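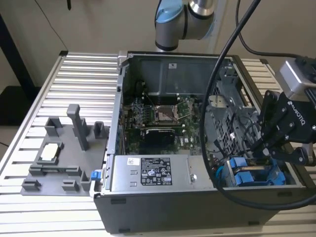 3 min read

Liis Lukoševičius
Thread, 18 posts

1/ Fault write-up from the Pesevlow cell at Tosholm. Two arms, one open desktop tower on its side, one cable to be plugged in. The cell was logging inserts as seated when the connector was only part of the way in.

2/ Numbers first. 600 insert attempts in June, all on the same task program. The controller marked every one as a pass. The continuity check afterward disagreed on 89 of them.

3/ The pass condition was simple: move down along the insertion axis until the wrist reads a set force, hold that force for 100 ms, confirm the tool is inside the depth window, open the gripper. No vision check at the end.

4/ The depth window was 3 mm wide. That was generous on purpose, to absorb differences in how the towers sit on the table. A half-seated connector fit comfortably inside it. I wrote that number, so that part is mine.

5/ The window alone doesn't explain it. To get a false pass you also need the force to show up early, and on a clean approach it shouldn't. There is nothing to push against until the housings meet.

6/ First suspect was sensor drift. We logged the wrist with no part in the gripper over a full shift. Flat. Small temperature creep in the morning, far below the threshold. Ruled out.

7/ Second suspect was the grip. If the connector slips up between the fingers under load, the tool can reach depth while the connector stays behind. Lejla Đorđević put paint marks on the connector body and ran a batch. Marks stayed lined up with the fingertips on the failed inserts too. Ruled out.

8/ Third suspect was the cable, and it should have been first. It hangs in a long loop over the case and comes back up to the gripper. It is thick and it has a set in it. Whatever the loop is doing, the wrist feels it.

9/ The force reading is zeroed once, at the approach pose. From there to the socket the wrist moves and tilts, the loop changes shape, and the load it puts on the tool changes with it. The controller reads the change as contact.

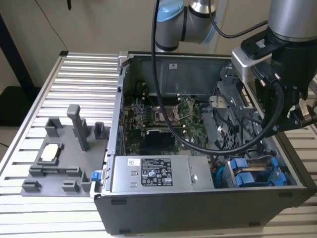
10/ What the force trace showed. On good inserts: flat, then a sharp rise at contact, then the small drop you get when the latch goes over. On bad inserts: a slow ramp starting well above the socket, then a softer rise that crosses the threshold at the lead-in. No drop at the end.

11/ So the latch signature was in the data the whole time. Grovo (our logger) was saving it on every cycle. The pass logic never looked at it.

12/ We then moved the loop by hand between runs, arms stopped, and repeated the same approach. With the loop lying low across the case, the ramp was there almost every time. With the slack held up and clear, it was gone. Good enough for me to stop arguing about the sensor.

13/ Safety side. The arms did not trip a protective stop on any of these, and they shouldn't have. The forces were all inside limits. But a slack loop over an open case can catch on a bracket or a drive handle, and then the first thing to know about it is the tower moving on the table.

14/ We had one near miss of that kind. The loop hooked on sheet metal during a retract and the case shifted before the operator hit stop. No damage, no one's hands in the cell. It went in the report as its own item, separate from the seating fault.

15/ Changes made so far:
- force re-zeroed just above the socket, after the tilt
- depth window cut to a third of what it was
- pass now requires the latch drop
- retract goes straight up at low speed until the connector would clear the case

16/ Not done yet: cable support. Lejla has a spring arm from Thiele on the bench to carry the slack. It works at one pose and pulls sideways at the other end of travel - so it may just trade one false load for another. Testing continues.

17/ Results since the change are too few to quote. I will say that the cell now rejects inserts, which it had never done before, and the rejects I checked by hand were real ones.

18/ If you run anything similar, plot wrist force against depth with the connector in the gripper and no socket under it. The curve should be flat. Ours had a slope that would have told us this in an afternoon. Posted 2024-06-30, will add the spring arm traces under this one.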